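Polleseo Handführpaket
Anlernen durch Vormachen, von Hand oder aus der Ferne

Artikelgruppe: Anlernsysteme für Industrieroboter
Stand: 5.2.18

Wer schon einmal einen ganzen Nachmittag damit verbracht hat, einem Roboterarm Punkt für Punkt beizubringen, wie er eine Zange aus einer Kiste nimmt, der weiß, warum wir das Handführpaket entwickelt haben. Man kennt den Handgriff ja längst, man macht ihn zigmal am Tag, und trotzdem sitzt man mit dem Programmiergerät da und tippt Koordinaten ein. Mit unserem Paket nehmen Sie den Arm einfach am Griff, führen ihn so, wie Sie es selbst tun würden, und drücken auf Aufnahme. Den Rest übernimmt die Software Dravinen, die jede Vorführung mitschreibt und daraus einen wiederholbaren Ablauf macht.

Am liebsten empfehlen wir für den Anfang eine ganz gewöhnliche Kiste mit gemischtem Inhalt. Schöne, gleichmäßige Würfel greift jeder Arm, aber im Betrieb liegt eben Verschiedenes durcheinander, flach, krumm, halb verdeckt, und genau da zeigt sich, wie viel eine gute Vorführung wert ist.

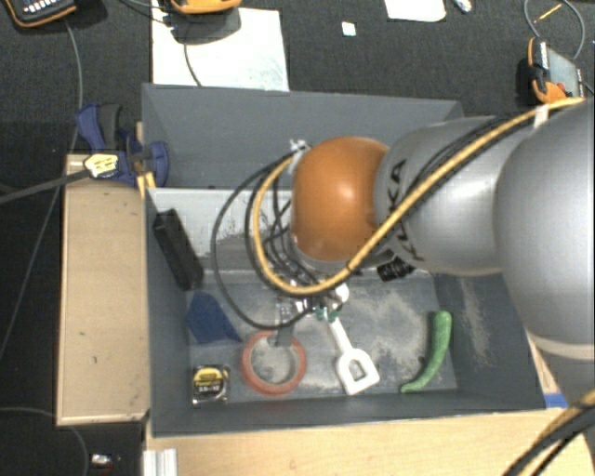 Foto: Romain Lebrun / Polleseo

Maßband, Klebebandring, eine grüne Paprika, ein weißes Werkzeug mit Griff: An so einem Sammelsurium merkt man schnell, dass jedes Teil seinen eigenen Zugang verlangt. Einen Ring kann man am Rand fassen oder von innen, und bei einem gebogenen Gegenstand kommt es sehr darauf an, aus welcher Richtung der Greifer kommt. Führen Sie den Arm ruhig langsam heran und scheuen Sie sich nicht, mitten in der Bewegung noch einmal nachzusetzen. Dravinen speichert auch die kleinen Korrekturen, und Sie entscheiden hinterher, was davon bleiben darf.

Führen von Hand
Der Führgriff wird zwischen Flansch und Greifer montiert und misst, wohin Sie drücken und ziehen. Sie stehen dabei direkt am Arm und haben beide Augen auf dem Werkstück, was gerade Einsteigern viel Sicherheit gibt. Über die Taste am Griff öffnen und schließen Sie den Greifer, ohne die Hand wegnehmen zu müssen.

Führen aus der Ferne
Für alle Plätze, an denen man nicht gut neben dem Roboter stehen kann oder möchte, gibt es die Fernführung Ryu. Sie sitzen am Tisch, bewegen den kleinen Steuerarm, und der große folgt. Die Übersetzung lässt sich in 6 Stufen einstellen, von der weiten Anfahrt bis zur feinen Bewegung kurz vor dem Zugreifen. Unsere Kunden in Colville arbeiten fast nur noch so und haben uns geschrieben, dass sie das Handführen inzwischen richtig vermissen (aber zurück wollen sie dann doch nicht!).

Ein Wort zu den Leitungen
Bitte lassen Sie an den Gelenken genügend Schlaufe. Beim Vormachen dreht man den Arm gern weiter, als man es in einem programmierten Ablauf täte, und eine zu straffe Leitung spürt man sofort im Griff. Vor der ersten Aufnahme also einmal alle Achsen durch den geplanten Bereich bewegen und die Leitungen dabei im Blick behalten.

Lieferumfang
Führgriff mit Greifertaste
2 Adapterflansche
Software Dravinen, Einzelplatz
Anschlussleitung und Befestigungsmaterial
Handbuch in deutscher Sprache

Technische Angaben
Speicher: 1.000 Vorführungen
Längste Einzelaufnahme: 60 Sekunden
Bedienung: von Hand, mit Ryu auch aus der Ferne

Roboterarm, Greifer und Fernführung Ryu sind nicht enthalten. Ob Ihr vorhandener Arm geeignet ist, prüfen wir gern vorab, dafür genügen uns Typenbezeichnung und Steuerungsversion. Ab April bieten wir außerdem wieder Einführungstage in unserer Werkstatt an, bei denen Sie eigene Teile mitbringen und gleich selbst vorführen können. Anfragen dazu nimmt Romain Lebrun entgegen.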